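3.2 What people keep on their tables

I'll admit I went into the Sikemville interviews thinking I'd mostly hear about furniture. Nope! People wanted to talk about the stuff on top of it (and boy, did they talk). Of the 769 households that answered our February mailing, the ones I visited kept steering me toward one odd little ornament, usually a gift, usually a bit ugly, and never up for discussion when it came to throwing it out. Dirk Schmieder ran into the same thing in Skerititz, so we started calling these pieces "keepers" and gave them their own code.
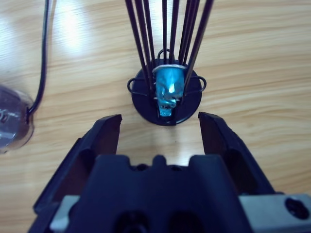
Figure 3. A keeper: blue skull on a round black base, inside black rods.

Keepers also survive moves, which I didn't expect. One woman told me she'd left a good couch behind in Trikutwood but carried her keeper on her lap the whole drive. I come back to her in Section 4.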